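Cloth drive at Fastham needs sorters, and baskets

SALTSTEAD — The October cloth drive at the Fastham rooms has passed 200 bags, and the sorting is nowhere near done. Doors open again at 2 p.m. Anyone with a free hour is welcome, no sign-up.

Cleaning cloths, hand towels, face towels, small blankets. All of it goes by color first, then by size. Yellows, blues and pinks are the bulk of it this year. Last year it was white, white and more white, according to Natalina Zanetti, who runs the tables.

"People think you just tip it out and fold," Zanetti said. "Half the time is spent getting one cloth untwisted from another."
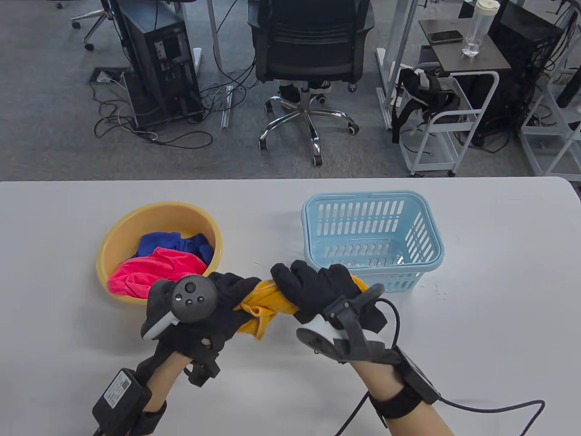 Basins take the unsorted stuff, baskets take what has been picked over. Simple enough, but the drive is short of both. Round basins are fine, so are the slotted kind of basket, any color. Used is OK as long as they are not cracked. Leave them inside the door on Umali Street with your name on a bit of tape if you want them back.

Sorted cloths go out to Liltska, the shared laundry on the hill, where they are washed once more and bundled. From there they head to the after-school kitchens and the animal shelter. The shelter takes the worn ones and has asked for more.

Not wanted: curtains, rugs, anything with a zipper. Also pillows. There were a lot of pillows.

Fleecy and fuzzy pieces get their own pile. They shed on everything else and Liltska runs them seperately, so please bag them apart if you can. Terence Rowbotham, who drives the van up the hill, said one mixed bag last month left pink fluff on a full load of dark blue dish cloths.

"Took two of us most of a morning with a lint roller," he said. "Not doing that again." 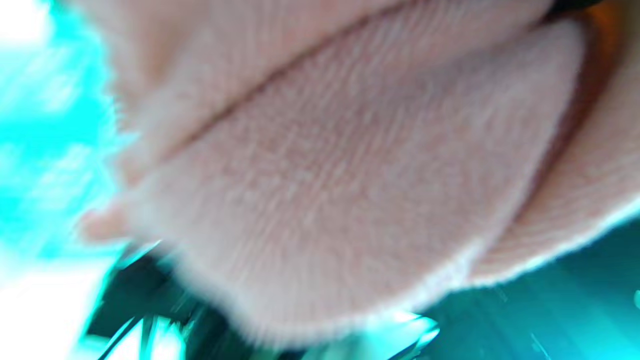

Drop-off and hours

Bags can be left from 2 p.m. until the lights go off, usually a bit after six. Side door, not the front — the front sticks. Two parking spots are held for drop-offs, please dont sit in them. Tie bags shut. Damp cloths will be turned away, there is no where to dry them.

The drive runs to the end of the month or until the van is full for the last time, whichever comes first. Questions to the desk, extension 2323, ask for Natalina. Leave a message if it rings out, she is probably at the tables.
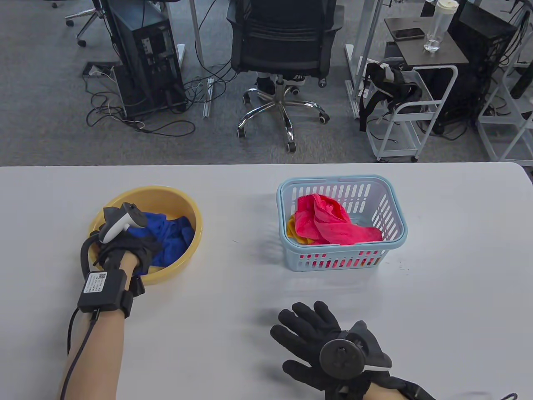 Sorting cloths at the Fastham rooms, Saltstead.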